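The Table from Parden

Karabo Hlongwane bought the table in August, from a widow in Parden who wanted it gone before the rain. It took two men and a borrowed truck to bring it to the apartment on the fifth floor, and the men did not speak to each other on the stairs. When they left, Karabo closed the door and stood beside the table with his coat still on.

He had paid 191 for it. In the shop of Sarkar, on the corner, there was a similar one for 963, and he had visited that one many times, like a person visits a relative in the hospital.

His sister called in the evening.

"Is it nice?" she asked.

"It is pale," he said. "It is very pale. I thought it was more yellow."

"Then put a cloth on it."

He did not want to put a cloth. In their mother's house the table always had a cloth, and over the cloth a sheet of plastic, and for all his childhood he never learned what kind of wood was under it. When she died, the table went to a cousin in Fosomberg, still in its plastic. He thought of that more often than he thought of the funeral.

So he cleaned this one with a soft rag and left it bare. For a week he ate standing in the kitchen. He put the mail on the chair and the keys on the window. In the mornings, before work, he drank his coffee in the doorway and looked at the lines in the wood, how they ran together in one direction and then, in one corner, changed their mind and started to bend.
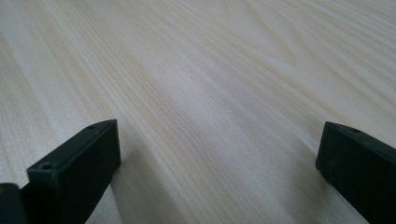 Branwen Morgan from the second floor came up on a Saturday kind of evening, when the whole building smelled of onions. She had a pot of soup in her hands and she had not been invited, but she was 53 years old and had stopped waiting for invitations.

"Where do I put this?" she said.

Karabo looked at the chair, which had the mail on it. He looked at the window.

"It is hot," said Branwen.

"Wait - I will find something."

He went to the kitchen and opened every drawer. He found a newspaper, a wet sponge, a lid without a pot. When he came back, she was sitting at the table and the soup was on the floor, on her folded scarf.

"I had a good table once," she said. "My husband would not let the children draw at it. Now they live far away and they draw very badly."

He laughed, and it surprised him. Then he moved the mail, pulled the chair to the other side and sat down. He put his two hands on the wood. It was cooler than he expected.

"There is a bend here," he said, and showed her with his finger. "The widow said the tree grew around a stone. I don't know if it is true."

"Get the bowls," said Branwen.

He brought the bowls.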